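Skulitz Residences: Frequently Asked Questions for Incoming Tenants
Kitchens, storage and shared areas
Last updated May 2023

Who manages the building?

Skulitz Residences is managed by Histinholm Property Services on behalf of the owner. Enquiries about tenancy agreements, rent and bonds should be directed to the Histinholm leasing office. Enquiries about repairs should be lodged through the Mustico tenant portal.

What is supplied in the kitchen?

Each apartment is supplied with a cooktop, oven, rangehood, sink and fixed cabinetry. Refrigerators and dishwashers are supplied only where they are listed in the schedule to the tenancy agreement. Crockery, cookware and small appliances are not supplied in unfurnished apartments.

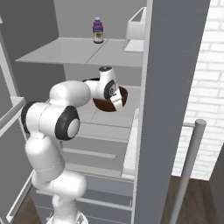 Tenants are responsible for the ordinary care of all fixed cabinetry during the tenancy. Doors, hinges and shelf supports should be checked when the condition report is completed, and any defect noted before the report is returned. A white storage cabinet of the kind shown should be wiped with a soft cloth and a mild detergent. Bleach, scouring pads and citrus-based solvents may discolour the finish and must not be used. Adhesive hooks and shelf liners with a permanent backing are not permitted.

May I adjust or remove shelves?

Adjustable shelves may be moved by the tenant. Shelves that have been removed must be stored in the apartment and refitted before the final inspection. The load on any one shelf must not exceed 26 kilograms.

How do I report damage to a benchtop or cabinet?

A maintenance request should be submitted through the Mustico portal within two business days of the damage being noticed. Please include the apartment number and a short account of what occurred. Urgent matters, including water leaking into cabinetry, should be reported by telephone to extension 714 at any hour.

Will I be charged for repairs?

Fair wear and tear is not charged to the tenant. Scorch marks, deep cuts and swelling resulting from standing water are assessed individually. Tenants are asked to use a chopping board and a heat-resistant mat at all times.
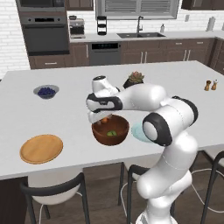 Where a repair is found to be the tenant's responsibility, Histinholm will provide a written quotation before any work is authorised. The tenant has 14 days in which to accept the quotation or request a review. A call-out fee of $50 applies if a contractor attends at an agreed time and cannot gain access.

Who carries out the work?

Joinery repairs are undertaken by Sýkora Joinery under a standing contract. Plumbing and electrical work is undertaken by licensed contractors appointed by Histinholm. Tenants should not engage their own tradespeople without prior written approval, and costs incurred without approval will not be reimbursed.

How is food waste collected?

Food scraps should be placed in the green-lidded bins on the ground floor. Compostable liners are available from the leasing office at no charge. Collection days change over the December holiday period, and a revised timetable is placed in each lift lobby beforehand.

Are routine inspections carried out?

Yes. Written notice is given before each routine inspection. Tenants may be present but are not required to attend. Requests for an alternative time should be made in writing to the leasing office.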